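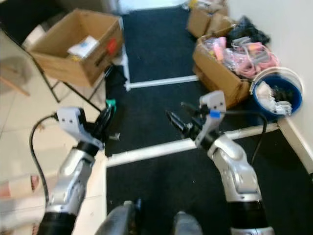 Flindo: Carpet next to tile is asking for frayed edges if the join isn't trimmed. I'd want a threshold bar along that join before anyone walks on it much.

Irkitetti
Posts: 1415

Noted on the bar, but I haven't settled on the carpet itself yet, so that comes first. The question was whether to keep the dark charcoal in this room or lift it and run beige tile right through to the white walls. I have a price of 2975 for tiling, fitted, and that doesn't include lifting the carpet.

Andance
Posts: 100

Keep it. Charcoal hides most things apart from white fluff, and a carpet is a lot quieter than tile. We had tile in our back room and every chair leg could be heard upstairs.

Flindo
Posts: 26

Disagree. Dark carpet next to pale tile shows every bit of grit that gets walked across. You'll be hoovering it daily. Tile you can just sweep.

Andance
Tile you can sweep, yes, and then you scrub the grout. I know which I'd sooner do.

Irkitetti
Grout is my worry as well. The lines on the beige side are easy enough to see and I don't want twice as many of them. Has anyone used a sealer that lasted?

Flindo
I did mine in November with a water-based one. Two thin coats, wiped off the tile face before it dried. Still fine, but it's a room that doesn't get much use.

Fahmy
Posts: 212

Before you spend anything, lift a corner of the carpet and see what's under it. If the tile was laid first and carries on underneath, the job is a clean and a bit of filling. If it's bare screed you also need to check the levels -- tile and adhesive could finish higher or lower than what you've got now.

Irkitetti
Hadn't thought of that. The boxes and bits along the wall need shifting first, then I'll pull up the corner.

Fahmy
Use pliers on the corner and watch for gripper rods, the pins are sharp. Go slowly if you might want to put it back down.

Andance
And if it does go back down, get the bar Flindo mentioned. We agree on that much.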